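The room with the blinds

November 20, 2018

So I've been promising a post on the office move for weeks, and every time I sit down to write it I end up ordering another box of cable clips. Tonight the laptop is open, the tea is made, and I'm doing it.

Quick recap if you're new or if you skipped the moaning in my last few posts. Our little outfit (Gilmartin, six people when everyone shows up) gave up the old place above the bakery in April and spent the summer squashed into a borrowed corner at Kisico, who were lovely about it but who also hold their calls on speaker. Then the new lease came through. Same town, other side of the river, second floor, a lot of gray carpet. I volunteered to do the fitting out. I like measuring things! I own two tape measures and I have opinions on both of them.

The part I want to talk about is the meeting room, or the small room, or the fishbowl, depending on who you ask. It has a glass partition wall with thin white uprights, and when we got the keys the glass was completely bare. You'd be sitting there trying to have a conversation about somebody's vacation days and the entire office would be drifting past with their soup. Niamh Buckley lasted one morning in there and came out saying she felt like a hamster.

So, blinds. I had no idea how many decisions there are in blinds. Vertical or horizontal, inside the panel or hanging over it, one wide one or several narrow ones, cord or wand. There was a long afternoon when I had samples all over the floor and was holding them up to the light one by one and asking people whether they could see my hand. I wanted a kind of warm oatmeal color. Úna Mulligan wanted white. She said oatmeal would look like old teeth by spring, and once she'd said teeth I couldn't unsee it, so white it was. Plain, horizontal, and I have to say I love them. With the whole row shut the room goes calm and a bit creamy and you forget there's an office out there at all.

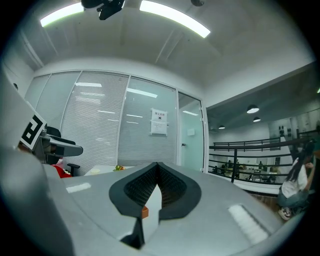 Blinds shut all the way along. Lights bouncing off them, as usual.

You'll notice the glare. I've been grumbling about it since day one, those bright bars where the ceiling lights catch. Depending on where you sit you get one right at eye level. I tried tilting the slats the other way, which helped a little with the glare and meant that anyone tall walking past could look straight down at us, so they went back. I'm thinking of swapping the tubes for something softer, but the fitting is one of those awkward ones and the landlord wants a form filled in before anyone touches a ceiling tile. The form is four pages. I've done one and a half.

Now, the table. White again, and yes I know, white blinds and a white table, it's like working inside a fridge. I did look at wood. I looked at a lot of wood. There was a gorgeous oak one from Grundness that I visited twice, and I stroked it, and then I turned over the tag and put it back down very gently. What we ended up with is the Skamby, which came flat in two boxes and took me and Niamh a whole evening, including the part where we put a leg on backward and had to undo all of it. Budget for the room was 400 dollars and the table ate 200 of that in one bite. It wipes clean beautifully, and it's light enough that two of us can shove it out of the way when we need the floor, and it doesn't wobble. I was braced for wobble.

What it does do is collect stuff. I don't know what it is about a white table but people see it and want to put something down on it. I could clear it completely at lunch and by three there's a little still life going on up there. Small things, mostly, bits of color. I've stopped fighting it. I used to sweep everything into a basket and leave the basket by the door with a stern note, and all that happened was people took their things out of the basket and put them back on the table, and somebody drew a mustache on my note.

The chairs I'm less proud of. We have the black office kind, high back, armrests, the ones that came with us from the bakery days, and I still think they're too big for the room. They're comfortable, I'll give them that. You can sit in one for two hours and your back doesn't say a word. But the armrests bump the table edge if you try to tuck them in, so they never get tucked in, they just sort of float about facing whichever way the last person left them. I keep one eye on the secondhand listings for something smaller. Last month I saw a set of four in mustard for 40 dollars and by the time I'd found someone with a van they were gone. I'm still sore about it. Mustard! Against all that white!

And then there's the floor situation, by which I mean bags. There is no hook in that room. There isn't one on the wall and there isn't one on the door, and you can't screw anything into a glass partition (I asked, I got a look). So everyone's bags and scarves and whatever else end up down by the chairs, and then someone wheels back over a strap and there's a yelp. My plan is a freestanding coat rack in the corner by the door, the skinny kind with a heavy foot. Úna's plan is that people should leave their things at their desks like adults. We are in talks.

A few things I'd pass on if you're doing a small room with a glass wall of your own, from someone who is very much not a professional:

Measure each panel separately. Ours look identical and they are not. One is narrower than its neighbors by just enough to ruin your day, and I only found it because I'd run out of podcast and measured them all again out of boredom.

Get the samples and live with them a while. Tape them up, go home, come back in the morning when the light's different. My oatmeal looked lovely at four and pretty grim at nine.

Dust. I did not think about dust. Horizontal slats hold on to it like you wouldn't believe, and on white it shows up gray. I've been going over them with a barely damp sock on my hand, a slat at a time, and I'd be lying if I said I didn't find it a bit soothing. If anyone has a better method than the sock I'm listening.

Do the table after the blinds. We did it the other way around and then had to climb over the thing with a drill.

And put in something for people to hang a coat on before they move in, while you still have the energy.

What's left on my list: the light fitting form, the rack, some kind of plant. I want a plant in there so badly. Niamh says nothing will grow with the blinds closed all day and she's probably right, but I've read that snake plants will put up with just about anything, and I've got a spare one at home sulking on top of the microwave that could do with a change. I'd also like one picture on the solid wall, something big, and I've told everyone they can each suggest one and I'll choose. So far I have had a map, a horse, and a photo of the old bakery from across the street, which made me go a bit quiet for a minute. I used to be able to tell the time by the smell of those cinnamon rolls.

Anyway, I think it's going to be the bakery. I have to find out what it costs to print it large, and whether you can hang something that size on plasterboard with the sticky strips or whether I need to go and get another form. If you've done it and it fell down, please tell me in the comments before I buy the frame.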